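Storing empty jars: lid on or lid off?

Posted by quiet_pantry, January 10, 2023

Good evening to all. I have a question which is maybe small, but my husband and I do not agree on it and I would like to hear from people who have more experience.

We moved to Cekuvwood in June, and in the new kitchen there is one deep cupboard that I use only for jars. They are plain clear glass, with a wide mouth and a screw thread, and each one has a round white lid. I bought them from Nakpan when the shop was closing its kitchen department. The size is 500 ml. I use them for rice, lentils, dried mushrooms and sometimes for soup in the fridge.

My question is about the time when they are empty. I wash them, I let them stand on a towel until the next morning, and then I must put them away. I like to keep the jar open and the lids in a separate drawer.
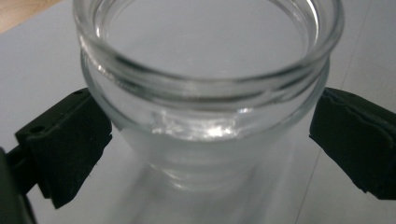
My husband closes every jar before he puts it in the cupboard. He says that dust will come in, and that I always lose the lids. The second point is partly true. But when I open one of his jars after a month, there is a smell. It is not strong, but I notice it, and I do not want it in my tea or in my sugar.

So, lid on or lid off? And if lid off, how do you keep the lids so that you can find them?

---

brinewoman

Lid off, always. I have been making pickles for many years and I can tell you that a closed jar keeps whatever is inside the lid. If the lid had garlic in it once, the glass will smell of garlic. The glass is innocent, the lid is guilty.

For dust, turn the jar upside down on the shelf. It is finished.

---

shelf_by_shelf

I must disagree with the upside down advice. When you put a jar on its mouth, the rim is touching the shelf, and the rim is the part that must be clean. Also if there is still a drop of water inside, it can not leave. I did this in my first apartment and found a gray ring on the shelf paper under every jar.

I keep mine standing up, lid on, but not screwed tight. Only resting. Then some air goes in and the dust mostly stays out.

---

brinewoman

If there is a drop of water inside, then it was not dry, and the problem is before the cupboard. I also put a clean cloth on the shelf, I should have said it. Nobody is putting the rim on dirty wood.

---

quiet_pantry

Thank you both. The resting lid is a nice idea. I tried it this afternoon with the jars I had on the table and I see one difficulty, the lids slide off when I pull a jar from the back of the cupboard. My cupboard is deep, I can not see the back row, I only feel it with my hand.

Maybe I should explain better how I do it now. I take the lid off and put it down next to its jar with the flat side up, and I look at the jar and the lid separately before I decide where they go. If the lid smells, it goes back to the sink. If the jar still has a bit of label glue, it goes to another corner and I clean it with oil later.
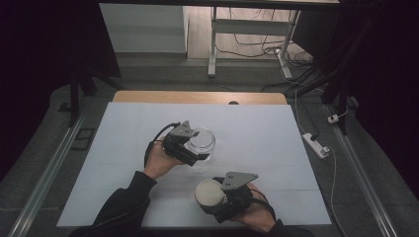
The trouble starts after this, when the lids go in the drawer. I have at least three kinds of white lids and they look almost the same from the top. Two of them will turn on the thread for half a turn and then they stop, so you think it is closed and it is not. I lost a good quantity of lentil soup on the bus in this way.

---

marmelade_nord

The soup on the bus, I am sorry for you. This has happened to me with beet salad, and I had a light coat.

About the lids which are nearly the same: take a permanent marker and write on the inside edge a letter for each kind. A for the first jars, B for the second. Then put the same letter on the bottom of the jar. It comes off after many washings, but it is one minute of work to write it again. I have done this since I had a mix of Selleck jars and supermarket jars, and the lids of one will never close well on the other.

---

shelf_by_shelf

Marker on something that touches food? I would not do it. A small piece of paper tape on the outside is enough, you can take it off before washing.

---

marmelade_nord

On the edge, not on the inside of the top. The food does not touch there. But the tape is also fine, if you have the patience to put it again each time. I do not have it.

---

old_thermos

I have a different opinion from everybody. Why do you keep so many empty jars? I had a whole shelf of them and in one year I used maybe five. Now I keep three with their lids closed, and when I need more I wait until I have eaten what is in the others. The smell question went away, and I have a shelf for my baking forms.

I do not want to be impolite. It is only that for me the answer to "how to store empty jars" was to store fewer of them.

---

quiet_pantry

You are not impolite. My husband read your message and he was very happy, so I am not sure I should thank you.

But I do use them. In the summer I dry herbs and I fill all of them. In winter they come back empty one by one. So in January the cupboard is at its worst, and by the end of the year it is half of that.

---

brinewoman

For the smell in the lids, one thing that works for me. Put a spoon of baking soda in warm water, around 100 ml of water is enough for a few lids in a small bowl, and leave them overnight. In the morning rinse them and let them dry with the inside facing up. Not in the sun if they are plastic, mine went yellow and one of them became a bit crooked.

If there is a soft ring inside the lid, take it out with a toothpick and wash it alone. All the smell lives under this ring.

---

quiet_pantry

I did not know that the ring comes out! I will look at it tomorrow.

One more question, if I may. I also have some round white tubs with their own lids, the Semusen ones for the freezer. You can not see through them as you can with glass. Do you keep these closed when they are empty? With a glass jar I see at once that nothing is in it. With the white ones I pick up each one and shake it, and last week I found old sesame in a tub I thought was empty.

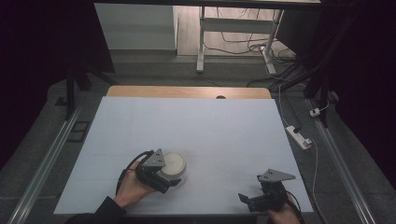 Round white tub with a pale lid.

---

shelf_by_shelf

For these I change my answer. Lids off, and put the tubs one inside the other if the shape allows it. If the tub is closed, it means there is something in it. This is the rule in our house and even the children follow it.

---

brinewoman

Finally we agree on something. I would use the same rule for the glass also, then you do not need two rules.

---

shelf_by_shelf

No, for glass I still rest the lid on top.

---

marmelade_nord

If your tubs do not go one inside the other (mine have straight walls and they do not), stand the lids on their side in a box, like records. A narrow box is better than a drawer. In the drawer they lie in a pile and the one you want is at the bottom.

I think this would help for the jar lids too. You can put a piece of cardboard between the kinds.

---

quiet_pantry

A box with cardboard, yes, this I can make today. I have one from winter boots which is too wide, but I can cut it.

I will try it like this: glass jars open and standing up, with a thin cloth over the whole front row for the dust, lids in the box by kind, and the white tubs open. My husband asks me to write that he still prefers them closed. After one month I will come back and say if there is a smell or not.

---

old_thermos

Please tell us also how many of them you used in this month.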